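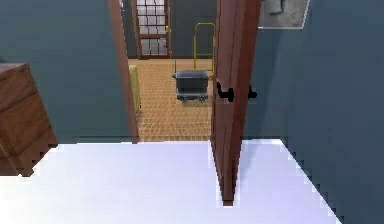 Reddish-brown door with black lever handles, standing open

Thread: Gedside internal door quotes, is anyone really paying this?

plumb_bob_16
Had a quote from Gedside for replacing the internal doors downstairs. 1,798 supplied and hung. Their rep says it includes "acoustic cores" and that we'd notice the difference in a week. I have my doubts. A door with a gap under it lets noise through whatever you stuff inside it.

Marrowfat
Sounds like the same patter I got in February. I ended up with Korkton at 1,521 and the doors are fine. Are they quieter? Couldn't tell you. The telly still comes through.

hinge_and_bracket
Disagree with both of you. We had solid doors put in and the difference was obvious from the first evening. You do need seals though, and the fitter has to know what he's doing.

plumb_bob_16
So was it the doors or the seals? You changed both at once.

hinge_and_bracket
Both, I'd say. I wasn't going to run a laboratory in my hallway.

Marrowfat
Fair, but that's his point. Seals cost next to nothing. I'd try those first and keep the 935 or whatever you'd be putting down as a deposit. 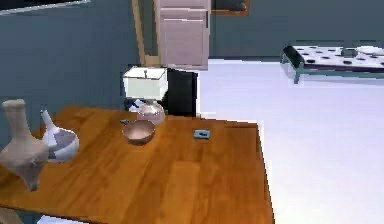

Do drop-down seals work on a floor that isn't level?
Up to a point. Most will take up a small slope, but if the floor dips in the middle you'll still have a gap there.

tea_at_four
Has anybody used Lumamberg? Their brochure says "up to 16 times quieter" and doesn't say than what.

plumb_bob_16
Than an open doorway, probably. I've stopped reading brochures.

hinge_and_bracket
Lumamberg just rebadge Gál doors as far as I know. Nothing wrong with Gál. Heavy, so check your frames and ask for three hinges.

Marrowfat
Got a source for the rebadging? I've seen that said on here before and never with anything behind it.

hinge_and_bracket
The fitter told me. Take it or leave it.

plumb_bob_16
I'll leave it for now. Seals ordered, Gedside told to wait. Will post again when they're on.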